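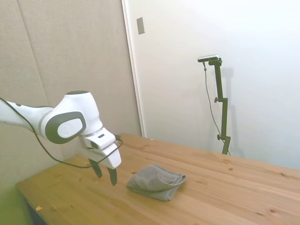 What did we want to find out?

We wanted to find out whether a short lesson on reading food labels would change how much salt people eat at lunch.

January 13, 2018
Cordero College, Community Health Project
Report on the Brokoseck Lunch Study

## Background

Salt is made of sodium and chloride. The body needs a small amount of sodium, but most people eat more than they need. Eating too much over a long time can raise blood pressure, and high blood pressure makes heart disease and stroke more likely. It often has no symptoms, so a person can have it for years without knowing.

A lot of the sodium people eat is already in the food when they buy it. Bread, cheese, deli meat, canned soup and bottled sauces all add to the total. Many of these foods don't taste very salty. We chose lunch for our project as it is the meal students most often buy ready-made.

## Method

We asked students in the summer session in July to keep a lunch log for 12 days. In the log they wrote down what they ate, the brand if there was one, and the size of the portion. For packaged food we used the sodium number on the label. For food from the Brullico cafeteria we used the recipe sheets the kitchen gave us. For homemade food we worked from the ingredients, and this was the least exact part.

Halfway through, everyone came to a label lesson. It covered serving size, the sodium line, percent daily value, and what phrases like "reduced sodium" mean. We told people to compare two brands of the same food before buying. We did not tell them what to eat.

Logs were collected from 58 students. A few had missing days. We kept those logs if at least four days were filled in before the lesson and four after it.

## Results

| Period | Average sodium per lunch |
|---|---|
| Before the lesson | 1,743 mg |
| After the lesson | 1,591 mg |

The average went down by 152 mg per lunch. Most of the change came from soup and sandwiches. Students who bought canned soup often switched to a lower-sodium kind, and several left out the cheese or asked for less deli meat. Lunches from the cafeteria hot line changed very little. The hot line has no labels, so there was nothing for students to compare.

Salad dressing was higher than we expected. One packet could have more sodium than the rest of the salad put together.

## Comments from the logs

The last page of the log had space for comments.

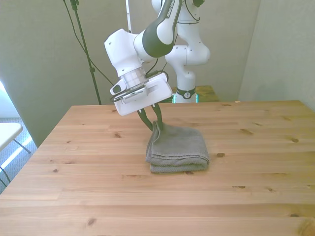
One student wrote that the serving size was the part that changed her mind, since she had always eaten the whole can of soup and the number on the label was for half of it. She also asked for the cafeteria to post sodium numbers next to the prices.

Other comments were about taste. Some students said the low-sodium soup was bland at first, and pepper or lemon juice helped. Others said they didn't have time to read labels between classes. A smaller group said price mattered more to them, and that the lower-sodium brands at the Driltulent market cost more.

## Problems with the study

There was no comparison group. Writing down your lunch every day may change what you eat even with no lesson, so we can't say the lesson caused the whole drop. The logs were also self-reported, and snacks and drinks were probably left out by some people. We only looked at lunch, and a person who ate less salt at noon could have eaten more at dinner. We did not measure blood pressure.

## Next steps

We have asked the Brullico cafeteria for permission to put sodium numbers on the hot line menu during the spring term. If they agree, the next project group will use the same log with one group that gets the lesson and one that doesn't. The log should have a separate line for dressing and sauces, and another for drinks.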